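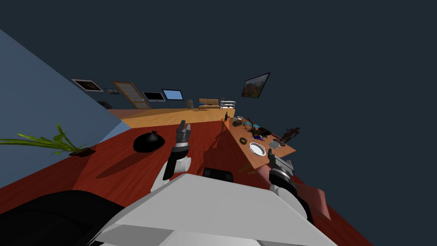 Ene in the sim house at Derside, both arms out, cluttered table to the right.

March
Drornham bench notebook, entry by the bench on return from Derside

Went to the Stukwood open day to see Ene, their two-armed house robot. I had hoped for hardware. What we got was the simulated version on a big screen in a side room, with the real arms promised for "a later event." That was on the invitation if you read it closely, and I hadn't.

Demo slot was 1415. It started late and ran for 10 minutes including questions, so take these notes for what they are. Most of the useful talk happened in the hallway afterward.

The claim first. Stukwood says Ene can clear a cluttered table in a room it hasn't been set up for. They gave a figure of 117 finished runs. I asked finished out of how many started, and the presenter said they would have to check. Wrote down my address for them. If anything arrives I'll tape it in on the facing page.

Second thing I asked was what "cleared" means. In their scoring an object counts once it leaves the tabletop. It does not have to land anywhere in particular. By that rule my cat could clear a table, and faster. They do have a stricter score that looks at where the object ended up, but it wasn't on the slides and the presenter didn't have the figure handy.

The clutter itself I have fewer complaints about. Somebody picked awkward shapes. A set of antlers is a nasty thing to hand a two-finger gripper: lots of places to grab, most of them bad, and the weight never sits where the fingers are. Scissors lying flat are nasty in a different way, because you need the fingertips right down at the surface. If we rebuild our own test table I would steal both. We have been using blocks and cups for far too long, and it shows in how good our numbers look.

Where I got suspicious was contact. In the run they played, the gripper closed on the ring and the ring went still the moment the fingers touched it. No slip, no little roll. I asked whether grasps are held by friction or whether the sim pins the object to the hand once both fingers report contact. The answer was "a bit of both, depending." That is a very big "depending." If it pins, the carry part of every run is free, and the carry is where our bench drops things.

Asked for the friction settings too. Not available. Fair enough, they have a product to sell, but then I can't do much with the results either.

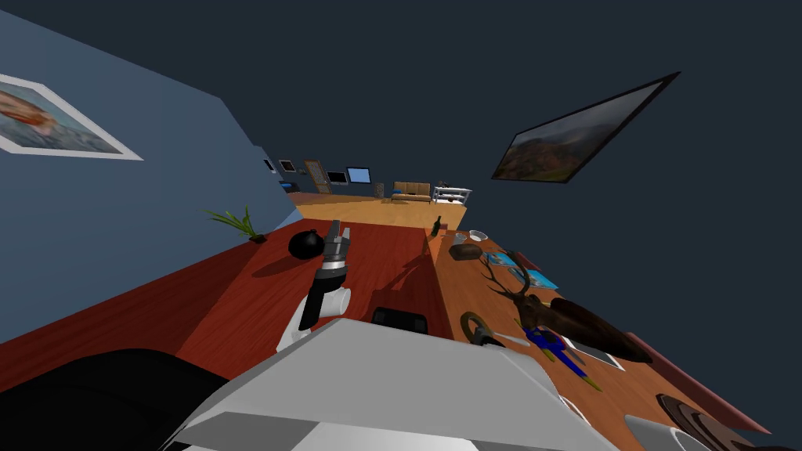
Things to check on our own bench

- Our sim grasp: look up whether we pin or not. I think we stopped doing it when we changed the hand model, but I would not swear to it in front of visitors.
- Add a bottle near the far end of our table. Theirs has one, and reaching over low clutter to get at something tall is a case we skip completely.
- Thin flat objects. We have none. A magazine would do, or a clipboard.
- Try a plate with a rim. Their operator admitted plates fail a lot and that the usual rescue is to push the plate until it hangs over the edge of the table. Sensible. Also scores as "cleared" if it falls, see above.
- Log every start, including the ones we kill by hand. If I'm going to be rude about other people's totals then ours had better add up.

On the robot's own body. A lot of what Ene's head view has to work with is Ene. The torso takes a large share of it and the arms take more. I asked if they mask the body out before the planner sees anything, and they said they leave it in, the idea being that the real one will be in its own way just as much. I came in ready to argue and ended up mostly agreeing. We mask ours. Worth a trial without.

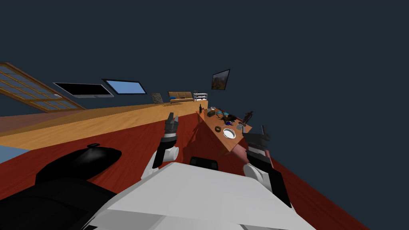

Torso and both grippers in view. Sofa and white shelves at the far side of the room.

They also showed a comparison between 2 policies, one trained on this room alone and one on many rooms. The many-rooms one was said to do better. Better was a bar on a slide with no scale on the side. I have drawn it here from memory and it is as informative as the original, so I've crossed it out again.

Hallway talk, less polished and more useful. One of their operators said the real hardware is slower than the sim by a lot, mainly because they cap arm speed near people. Same operator said the arms sometimes wait on each other when both want the table. That never came up in the demo. I would have watched a whole hour of just that, since two arms and one small table is the exact mess we have.

Handout was glossy and had no numbers in it. Filed under Derside anyway. Coffee was fine.

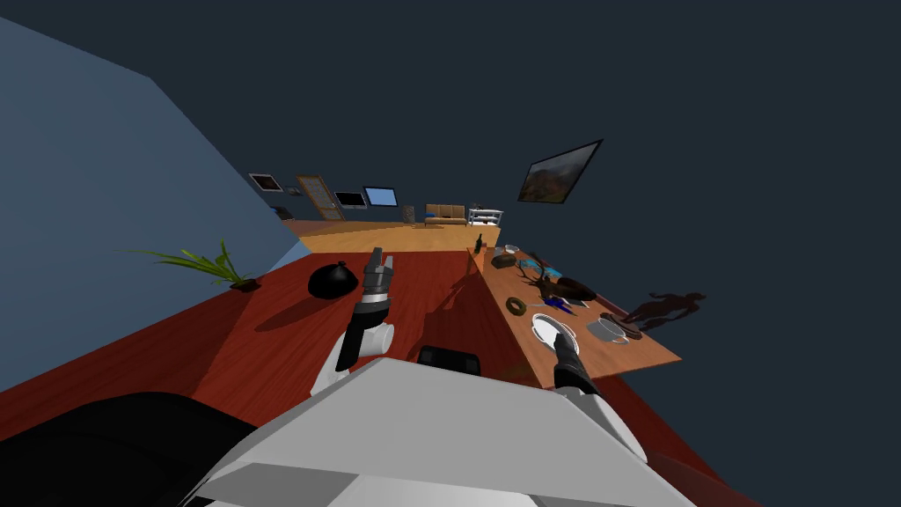 Is it worth sending someone to the hardware event when Stukwood announces it?

Send one person, on the condition that visitors can put their own objects on the table. We should bring the scissors, a plate and something heavy at one end, and ask to see the failed runs as well as the good ones. If the answer is another screen in a side room, I'd stay here and fix our logging.

Still to do: email about the 117, look up the pinning question, order a plate we don't mind breaking.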